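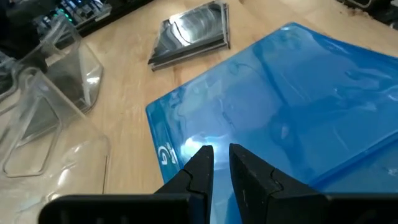 Unit 6: Storage of optical discs

Cases are sorted by format before shelving. A standard Blu-ray case is moulded in translucent blue plastic and hinged along the spine; the blue one on the table, beside the stack of thin clear cases, has its small white logo near one edge. Clear cases go in a separate tray, as mixed stacks slide. Inspect each hinge for whitening and replace any case that has split.

Reading: Visser, course reader, pp. 17 to 26.
Label sheets are held by M. Sutanto. Return unused sheets by the end of November.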